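Write the Unit Next to the Number

A measurement without a unit is an opinion. Most engineers learn this in their first year and then spend a career working with software, forms and spreadsheets that ignore it. My argument is that the unit should be stored in the same field as the value, entered by the person who took the reading, and displayed wherever the value is displayed. I don't think it should be optional, and I don't think it should be left to a column header.

The case I know best is the water works at Pitanstead, where I did contract work on the reporting system. The plant kept its flow readings in a table whose header said "Flow." The written procedure said the figure was in gallons per minute. One of the meters had been replaced with a model from Grillitach that reported in liters per minute, and the replacement was recorded in a maintenance log that the reporting system did not read. The table accepted 3,000 as readily as it would have accepted the correct figure. Nothing failed. The dosing calculation used the flow value, the monthly report used the dosing value, and the error traveled through both as a perfectly well-formed number.

The usual response is that this was a procedural fault. The technician should have updated the header, or the conversion table, or the configuration file. I accept that the procedure was not followed. I also note that it required one change to be made in three places by people in 2 departments, and that none of those places was where the reading was typed in. A procedure of that shape will be skipped sooner or later.

Column headers are a weak place to keep a unit for a more basic reason. Headers get separated from their data. A row is copied into an email, a value is read out over the phone, a chart is exported with its axis titles trimmed to fit a slide. At each of those steps the number survives and the unit does not. Paper forms had the same weakness, but paper was copied less often and usually copied whole. Electronic records are cut into pieces as a matter of routine.

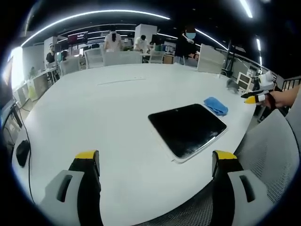
One reader of an earlier draft objected that units in every cell would make tables unreadable, and that a table of 76 rows, all in the same unit, has no need to say so 76 times. The same reader pointed out that most spreadsheet programs treat "12 psi" as text and will refuse to add it to anything.

The second objection is correct and describes a defect in spreadsheets. A program that cannot add 12 psi to 3 psi has been given enough information to do the sum and discards it. The first objection confuses storage with display. A record can hold the unit with every value and still print it once at the top of a column when all the values agree. When they disagree, the table should look cluttered – the clutter is the warning.

There is prior work to draw on. Several programming languages can attach units to numbers and reject a calculation that adds feet to seconds. The Welusine package, which I have used on two projects, does this for stored records as well. It is slow on large tables and its error messages are poor. It also caught a pressure reading entered in bar where psi was expected, on the first day it was switched on. I would take that trade in any plant where the numbers control a pump.

Cost is the objection I take most seriously. Bagheri, the firm that maintained the Pitanstead database, quoted a price for adding a unit field to every measurement table, and it was not small. Old records have to be assigned a unit, and for some of them the unit is no longer known. My view is that these should be marked "unknown" and left that way. A historical record that admits a gap is more useful than one that has been filled in by assumption, particularly if someone later wants to use it to set an alarm limit.

I would also make the entry screen ask for the unit every time, with no default. This is unpopular. Defaults save keystrokes, and technicians who take the same reading every shift resent being asked. But a default records what the designer of the form expected the meter to show, and the form exists to record what it did show. A short list with the two or three plausible units costs one tap.

The standards for new installations in our region are due for review in May. The current draft says that units "shall be documented." I would replace that with "shall be stored with each value," and I have sent in a comment to that effect.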